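Tuesday, late

Kitchen half done. Knees wrecked. Started at 7 because I told Lovely I'd have the top cupboards emptied before she came by for the boxes, and of course she turned up early with coffee and I was still standing on the stool in my pyjamas. She wants the baking tins and the big colander. Fine. Take them.

Everything off the shelves, everything washed, shelves wiped with vinegar. Paper liner in the top one was disgusting, peeled off in strips. Must get more -- Grandside had the grey one on special last week, hope they still do. 2 rolls should cover it. Measure first this time!!

Piles on the floor: keep, Lovely, op shop, no idea. No idea is the biggest. Found the fondue forks. Found the lid to the Cevar pot I threw out in March, naturally.

Then the glasses. Mum's glasses, I'd put them off all morning. Thought there'd be more of them but moves do that, and Ramil's wedding did the rest. Washed them by hand in the plastic tub, tea towel on the bottom, one at a time, no rings on. Rogelio rang right in the middle so I had him on speaker going on about his council rates -- 747 dollars for the quarter, he said it 3 times -- while I was up to my elbows.

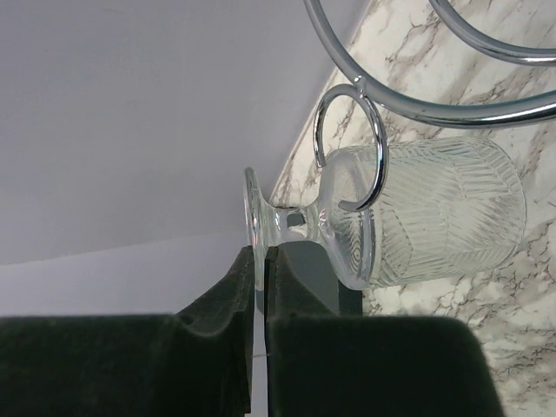 The ridged ones are a pain to get clean. All those little leafy lines on the bowl, grease gets down in them from the stove being so close. Soft toothbrush and a drop of Dulel, go along the ridges instead of across. The foot and stem are easy, just a wipe. I'd forgotten how thick and short the stems are, they feel good in the hand. Mum had hers with calamansi juice and far too much ice, feet up on the other chair. Nobody was allowed to put them in the dishwasher and I'm keeping that rule.

Decided: they go on the middle shelf where I can reach, not up top behind the platters. What am I saving them for. Eimear said the same thing last year and I got huffy with her, so I suppose I owe her a message.

Wine glasses from the Tiongson sale can go up top. Don't even like them, they wobble.

Balthasar from downstairs knocked at 4 about the noise (the drawers, I'd had them all out, fair enough). Gave him the spare salad spinner. He looked pleased?? Anyway he took it.

Still to do: under the sink, spice rack, the drawer with the batterys. Ring Rogelio back, I hung up on him a bit. Toast for dinner, had it standing up becuase the table's covered in plates.

Bed.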